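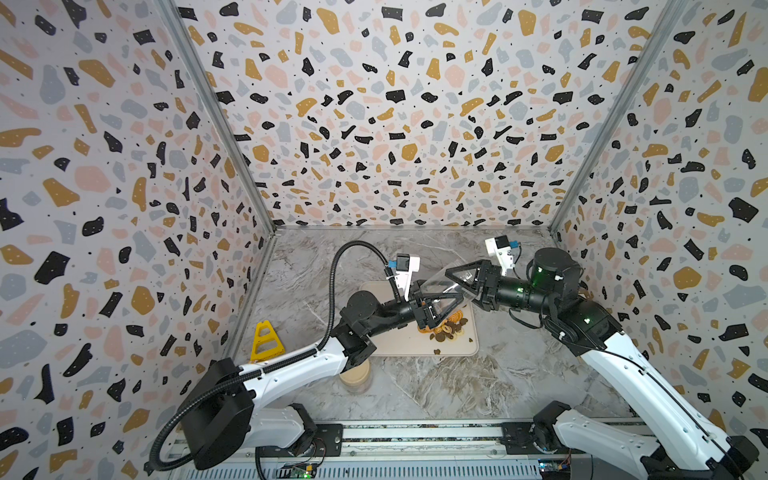

바넨 과자점 자주 묻는 질문: 과자 보관과 덜어 먹기

안녕하세요, 바클리 골목에서 과자를 굽고 또 담아 파는 바넨입니다. 가게에 들르시는 분들이 계산을 마치고도 한참 서서 물어보시는 것들이 있어요. 대개는 과자 맛보다 과자를 집에 가져간 다음의 이야기입니다. 어디에 담아야 하는지, 얼마나 두고 먹어도 되는지, 부스러기는 어떻게 해야 하는지 같은 것들이요. 전화로 물으시면 저희가 말이 길어져서 뒤에 계신 손님이 기다리시게 되고, 그게 늘 죄송해서 이렇게 한자리에 적어 둡니다. 적다 보니 여기서도 말이 길어졌네요. 차 한 잔 옆에 두고 필요한 데만 골라 읽으셔도 됩니다.

봉지째 두면 안 되나요? 꼭 병에 옮겨야 해요?

꼭 그러셔야 하는 건 아니에요. 이틀 안에 다 드실 거라면 봉지 입구를 두어 번 접어 집게로 물려 두는 걸로 충분합니다. 저희 집도 식구가 많이 모이는 날에는 봉지를 그냥 식탁에 올려놓고, 저녁이 되기 전에 빈 봉지만 남아요. 다만 일주일쯤 두고 조금씩 드시는 분이라면 뚜껑이 잘 맞는 병을 권해 드립니다. 봉지는 꺼낼 때마다 접힌 자리가 조금씩 헐거워지고, 가방이나 서랍 안에서 눌려 과자가 깨지기도 하니까요. 병에 옮기실 때는 봉지 바닥에 모인 가루까지 한꺼번에 붓지 마시고, 과자를 먼저 꺼내 담고 가루는 따로 두세요.

투명한 병과 속이 안 보이는 통 가운데 뭐가 나은가요?

가게 안에서도 의견이 갈리는 질문입니다. 굽는 일을 맡은 일리르 야네프스키 씨는 속이 안 보이는 통 편이고, 저는 투명한 병 편이에요. 일리르 씨 말로는 과자가 보이면 자꾸 손이 간다는 거예요. 맞는 말이긴 한데, 저는 안 보이면 있는 줄도 모르고 또 사 오는 사람이라서요(찬장 깊숙한 데서 지난 계절의 크래커를 발견해 본 분이라면 제 마음을 아실 거예요). 햇빛이 드는 선반이라면 속이 안 보이는 통을, 문이 닫히는 찬장 안이라면 투명한 병을 쓰시면 둘 다 무난합니다. 저희가 파는 병은 고슬리 병이라고 부르는 것인데, 작은 것은 555밀리리터예요. 손바닥 반만 한 쿠키를 넉넉히 담고도 위쪽에 손가락 들어갈 틈이 남습니다.

종류가 다른 과자를 한 병에 섞어 담아도 될까요?

모양이 섞여 있으면 보기에도 즐겁고 골라 먹는 재미가 있지요. 그런데 바삭한 것과 촉촉한 것을 한데 넣으면 하룻밤 사이에 서로 닮아 갑니다. 바삭하던 크래커는 눅눅해지고, 촉촉하던 쿠키는 겉이 마르고요. 고리 모양 과자나 얇은 크래커처럼 마른 것들끼리는 섞어도 괜찮습니다. 초콜릿이 든 갈색 쿠키는 향이 세서 옆에 있는 짭짤한 과자에 맛이 옮으니 따로 담아 주세요. 섞어 내고 싶으시면 보관은 따로 하시고, 드실 때 도마나 쟁반 위에서 만나게 해 주시는 게 제일 좋아요. 저는 그 편이 손님상에서도 더 푸짐해 보이더라고요!

과자를 도마에 올려 내도 되나요? 접시가 아니어도요?

그럼요. 저희도 시식용 과자를 도마에 올려 낼 때가 많아요. 납작하고 모서리가 둥근 도마는 식탁 한가운데 두기 편하고, 여러 사람이 사방에서 손을 뻗기에도 좋습니다. 다만 양파나 마늘을 썰던 도마는 피해 주세요. 아무리 씻어도 냄새가 남아 있다가, 하필 버터 향 나는 과자에 가서 붙습니다. 과자용으로 하나를 정해 두고 그것만 쓰시면 마음이 편해요. 어린아이가 있는 집이라면 도마 말고 가장자리가 살짝 올라온 쟁반을 권합니다. 동그란 과자는 생각보다 잘 굴러가고, 굴러간 과자는 꼭 냉장고 밑으로 들어가더라고요.

병에서 과자를 꺼낼 때 자꾸 부서져요. 요령이 있을까요?

이 질문이 저희가 제일 많이 받는 질문입니다. 많은 분들이 병을 거꾸로 들고 탈탈 흔드시는데, 그러면 위에 있던 과자가 입구에 몰려 서로 부딪치고, 안 나온다고 한 번 더 흔들면 그때 와르르 쏟아져요. 저희가 하는 방법은 이렇습니다. 먼저 쟁반을 바로 앞에 놓고, 병을 그 위로 가져가서 낮게 기울이세요. 완전히 뒤집지 마시고 옆으로 눕힌다는 느낌으로요. 병을 든 손은 그대로 두고, 다른 손을 입구 가까이 대고 과자를 한두 개씩 받아 내시면 됩니다. 높이가 낮으면 떨어져도 잘 깨지지 않고, 부스러기도 쟁반 안에 모여요.
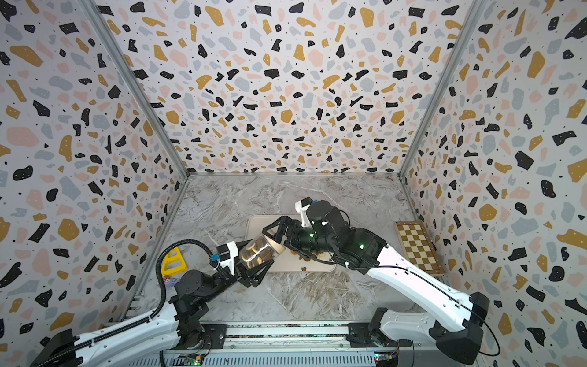 입구가 좁은 병이라면 과자가 비스듬히 걸려서 안 나올 때가 있어요. 이럴 때 손가락으로 억지로 당기면 십중팔구 두 동강이 납니다. 병을 다시 세워서 바닥을 행주 위에 톡톡 두드리면 과자들이 자리를 고쳐 앉고, 그다음에 다시 기울이면 대개 순순히 나와 줍니다. 나무 집게를 쓰시는 분도 계신데, 끝이 넓고 얇은 것이 좋고요, 쿠키의 가장자리를 꼭 집기보다 밑을 받쳐 올리듯 드시면 돼요. 단골이신 요게시 바티아 님은 아예 병에 담을 때부터 쿠키를 한 줄로 차곡차곡 눕혀 담으신대요. 저는 성격이 급해서 그렇게까지는 못 하지만, 선물용 병을 채울 때는 그 방법을 빌려 씁니다.

병에는 얼마나 채우는 게 좋은가요?

입구에서 손가락 두 마디쯤 비워 두세요. 꽉 채우면 뚜껑을 닫을 때 맨 위 과자가 눌려 깨지고, 반대로 너무 조금 담으면 병을 옮길 때마다 안에서 이리저리 부딪칩니다. 과자가 절반 아래로 줄었으면 작은 병으로 옮겨 주시는 게 좋아요. 번거로우시면 깨끗한 종이를 가볍게 구겨서 빈자리에 넣어 두셔도 됩니다. 종이는 인쇄가 없는 것으로 써 주세요.

과자가 눅눅해졌는데 되살릴 수 있나요?

얇은 과자와 크래커는 꽤 잘 살아나요. 오븐을 낮은 온도로 맞추고 겹치지 않게 펴서 잠깐 데운 다음, 꺼내서 완전히 식히시면 됩니다. 여기서 식히는 걸 못 기다리시는 분들이 참 많은데(저도 그렇습니다), 뜨거울 때는 원래 말랑해서 실패한 줄 알고 더 굽다가 태우기 쉬워요. 그대로 두고 설거지라도 한 판 하고 오세요. 두꺼운 쿠키는 속까지 바삭해지기 어려우니 무리하지 마시고 우유나 아이스크림과 함께 드시는 쪽을 권합니다. 크림이나 잼이 든 것은 다시 데우지 말아 주세요.

냉장고에 넣어 두면 더 오래가나요?

마른 과자는 냉장고에 넣지 않으시는 게 좋습니다. 냉장고 냄새도 배고, 꺼냈을 때 병 안쪽에 물기가 맺혀서 오히려 빨리 눅눅해져요. 서늘하고 볕이 안 드는 찬장이면 됩니다. 한여름에 초콜릿이 걱정되실 때만 밀폐해서 냉장고에 두시고, 꺼낸 뒤에는 뚜껑을 닫은 채로 실온에 좀 두었다가 여세요. 오래 두고 드실 거라면 냉동이 낫습니다. 저희 초 쿠키는 한 봉지에 19개가 들어 있는데, 혼자 사시는 분들은 절반을 바로 얼리시기도 하더라고요. 얼린 쿠키를 덜 녹은 채로 드시는 분도 계시고, 저도 한번 해 보고는 그 뒤로 종종 그렇게 먹습니다.

도마와 쟁반에 남은 부스러기는 어떻게 치우나요?

젖은 행주를 먼저 대지 마세요. 갈색 쿠키 가루는 물이 닿으면 반죽처럼 번져서 일이 두 배가 됩니다. 마른 상태에서 도마를 살짝 들어 한쪽으로 기울이고, 모인 것을 마른 솔이나 빳빳한 종이로 쓸어 내신 다음에 닦아 주세요. 식탁이 대리석 무늬라면 더 꼼꼼히 보셔야 해요. 밝은 회색 결 사이에 부스러기가 섞이면 치운 줄 알고 지나가기 쉽거든요. 손바닥으로 한 번 쓱 훑어 보시는 게 눈보다 정확합니다. 가장자리가 올라온 쟁반은 구석에 가루가 끼니까 마른 붓 하나를 곁에 두시면 편해요.

병 바닥에 남은 과자 가루는 버려야 하나요?

아깝게 왜 버리세요! 눅눅해지기 전이라면 쓸 데가 많습니다. 단 과자 가루는 요구르트나 바나나 위에 뿌리시고, 짭짤한 크래커 가루는 수프에 얹거나 고기를 부칠 때 겉에 묻혀 보세요. 일리르 씨는 가루를 모아 두었다가 녹인 버터에 버무려 치즈케이크 바닥으로 씁니다. 작은 틀 하나에 가루 87그램에 버터 32그램을 넣는다고 하는데, 저울 앞에서 그 숫자를 꼭 맞추고야 마는 사람이에요. 저는 그냥 손으로 쥐어 보아 뭉쳐지면 됐다고 칩니다. 둘 다 맛있어요. 다만 여러 종류가 섞인 가루라면 어떤 과자가 들어갔는지 적어 두셔야 합니다. 견과류나 우유를 못 드시는 분이 계실 수 있으니까요.

병은 어떻게 씻고 말려야 하나요?

과자를 새로 담기 전에는 꼭 한 번 비우고 씻어 주세요. 남은 과자 위에 새 과자를 붓는 일이 되풀이되면 맨 아래에는 언제 산 것인지 모를 조각이 깔리게 되고, 그 조각의 묵은 기름 냄새가 위까지 올라옵니다. 미지근한 물에 세제를 조금 풀어 부드러운 솔로 닦으시고, 플라스틱 병이라면 거친 수세미와 펄펄 끓는 물은 피해 주세요. 표면에 잔흠집이 나거나 모양이 틀어지면 뚜껑이 잘 맞지 않습니다. 다 씻은 병은 엎어 두었다가 물이 빠지면 바로 세워 하룻밤 두세요. 엎어 둔 채로만 말리면 안쪽에 습기가 갇혀 있기 쉽습니다. 뚜껑은 안쪽 홈이 제일 늦게 마르니 손가락으로 만져 보고 나서 닫아 주시고요.

아이들과 보드게임을 하면서 먹기 좋은 과자가 있나요?

이 질문 참 반갑습니다. 저희 집도 체스판 옆에 과자가 없으면 시작이 안 되는 집이라서요. 손에 기름이나 초콜릿이 덜 묻는 고리 모양 과자나 작은 크래커가 좋고, 설탕 가루를 입힌 것은 말에도 판에도 하얗게 남으니 게임이 끝난 다음에 드세요. 과자는 판과 같은 자리에 두지 마시고 옆 의자나 작은 상에 쟁반째 올려 두시고, 병은 한 번 덜어 낸 뒤에 뚜껑을 닫아 치워 두시면 엎지를 걱정이 없어요. 나무로 된 판에 가루가 떨어졌다면 세워서 뒤를 가볍게 두드린 다음 마른 천으로 닦아 주시면 됩니다.

선물로 보낼 건데 병에 담아 부쳐도 괜찮을까요?

가까운 거리를 직접 들고 가시는 거라면 병이 참 예쁘고 좋습니다. 택배라면 과자를 봉지에 한 번 담고, 그 봉지를 병에 넣고, 병과 상자 사이를 종이로 채워 주세요. 얇은 크래커보다는 도톰한 쿠키가 먼 길을 잘 견딥니다. 가게에서 포장을 부탁하시면 약 10분쯤 걸리고, 1월처럼 선물이 몰리는 때에는 오전에 오시는 편이 덜 기다리세요. 받는 분께 드릴 작은 쪽지에 과자 이름과 담은 날짜를 적어 넣어 드리는데, 따로 쓰고 싶은 말씀이 있으시면 빈 쪽지로 드릴 수도 있습니다.

다 먹은 병을 가져가면 다시 채워 주나요?

네, 채워 드려요. 깨끗이 씻어 완전히 말려 오시면 저희 병이 아니어도 괜찮습니다. 입구로 국자가 들어갈 만한 크기면 돼요. 무게를 먼저 재고 과자 무게만큼만 계산해 드리니, 큰 병을 가져오셔서 조금만 담아 가셔도 미안해하지 마세요. 오후 4시쯤이면 그날 구운 것이 거의 다 식어서 고르실 종류가 가장 많습니다. 갓 구운 것은 식기 전에 병에 담아 드리지 못하니, 그때는 종이봉투에 따로 넣어 드릴게요. 댁에 가셔서 봉투 입구를 열어 두었다가 다 식은 다음 병으로 옮겨 주세요.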